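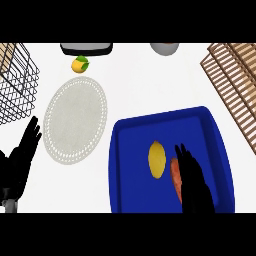
Vista cenital del entorno simulado de dos brazos, con la pinza derecha sobre la bandeja azul.

Informe de avance, segundo periodo. Proyecto Stindinska, línea de manipulación en cocina

Estado general: con retraso. La memoria anterior daba por cerrada la fase de simulación y ahora hay que reabrirla. No compartimos el optimismo con que se redactó aquel apartado y preferimos corregirlo antes de pedir el siguiente pago.

Incidencia. En agosto se repitió la serie completa de 200 ejecuciones con el controlador de Grasex. En 16 de ellas el brazo derecho siguió bajando después de que el planificador ordenara la parada. El registro las contaba como agarres correctos, porque el criterio de éxito solo miraba la posición final del objeto y no la fuerza de contacto con la bandeja. Es decir, el porcentaje que presentamos en su día estaba inflado, y no sabemos todavía cuánto.

Causa. Grasex atribuye el fallo a un retardo en el canal de parada y ha entregado un parche. Con el parche, el error aparece en 6 ejecuciones de otras 200. Es una mejora, pero a nuestro juicio no una explicación: si el retardo fuera la única causa, deberíamos ver cero. Sospechamos también del modelo de colisión de los bordes inclinados de la bandeja, que Lestness simplificó para ganar velocidad de cálculo. Lestness no está de acuerdo. Se le han pedido los datos sin filtrar y seguimos esperándolos.

Seguridad. El paso al banco físico de Kılıçarslan queda suspendido. Una parada que falla en simulación no cuesta nada; en el banco, con una persona cambiando objetos al alcance de los brazos, es otra cosa. Tampoco aceptaremos como garantía el límite de par por software, que depende del mismo canal averiado.

Trabajo pendiente
Separar la parada del canal de planificación.
Añadir la fuerza de contacto al criterio de éxito y recalcular los resultados ya entregados.
Repetir la serie con la geometría completa de la bandeja.

Plazo y presupuesto. Pedimos una prórroga de 2 meses, sin aumento de fondos. La partida de integración física no se ha tocado. Si la nueva serie no sale limpia, propondremos retirar el controlador actual, aunque eso obligue a renegociar el contrato con Grasex.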